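Roteo Hard Wax Oil for Tabletops and Counters

Home > Finishes > Oils and Waxes > Roteo Hard Wax Oil

Sold by: Batista Finishes
Item no. 2360
In stock, ships from our own shelf

Can sizes: Half pint / Pint / Quart
Sheen: Matte / Satin
Color: Clear (there is only clear, please stop writing to us about walnut)

Overview

You bought a nice wooden table and then somebody put a glass on it. We've all been there. Roteo is a plant oil and wax blend for indoor wood that people eat off, lean on and occasionally do homework into. It soaks in, hardens up, and leaves the wood looking like wood. If you want your table to look like it's been dipped in syrup, we sell a varnish for that too, and we'll be polite about it at the register.

Roteo replaces the old Lasevis Table Oil, which we carried for years and which smelled like a gas station with a lemon in it. Same idea, much nicer to be in a room with. You can put Roteo over an old Lasevis finish as long as the surface is clean and lightly sanded. You can't put it over polyurethane. People try.

What it works on

Maple, beech, birch, oak, ash, cherry, walnut. Butcher block of any kind, including the kind that came flat in a box. Pine is fine but drinks like a sailor, so buy the bigger can. Teak and other oily woods need a wipe with mineral spirits first, and even then they take it when they feel like it.

Not for decks, boats, shower benches or anything that lives outside.

How to put it on

Sand to 120 grit, then 180. Stop there. Going on to 3000 grit will give you a surface like a bowling ball, and the oil will sit on top of it wondering where to go.

Vacuum, then wipe with a barely damp cloth and let the wood dry.

Stir the can. Don't shake it.

Put on a thin coat with a lint-free rag or a white pad, working with the grain. Thin means thinner than that.

Wait 30 minutes and wipe off everything that hasn't gone in. This is the step people skip, and then they call us about the sticky table.

Leave it overnight and do it again. Most tables want 2 coats. Counters near a sink can have a third.

You can use the table gently the next day. Give it a full week before hot dishes, wet towels or in-laws.

Rags

Oily rags can heat up and catch fire on their own while lying in a heap. We aren't being funny here. Spread them flat outside to dry, or put them in a metal can of water with a lid on, and throw them out the way your town tells you to.

Upkeep

Wipe with water and a little dish soap. Skip the spray polish. When the surface starts to look dry and thirsty, rub in a small amount of fresh oil, wait, and wipe it back. You can do just the bad spot, and that's the main reason to pick an oil finish in the first place. White rings from cups usually sand out by hand with a bit of 180.

Things people ask

Will it even out the color of my butcher block? No. Planks come from different boards and different trees, and clear oil makes the differences stronger. If that bothers you, test a corner underneath before you commit.

Is it food safe? Once fully cured, it's fine for tabletops and counters. For a board you chop on every day, get the Kimora Board Oil instead. It's cheaper and you'll be redoing it all the time anyway.

How much do I need? A pint gives a six-seat dining table its two coats with some left over. The leftover will skin over in the can, so press a piece of plastic wrap onto the surface before closing the lid.

Can I return an open can? No, though we admire the question.

Customer note

"Did our kitchen table with the satin. Looked at it for a long time afterward with my coffee in my hand, because I was scared to put it down. Took off a star because the lid needed a screwdriver and some language." Kirsten Lapointe, 4 stars

Shipping

Ground only. The carriers won't fly it. Page and prices last checked May 31, 2020.

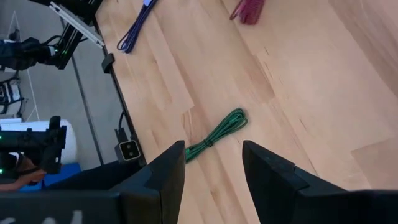 Butcher block in pale, mixed-tone planks. Expect color to vary from strip to strip.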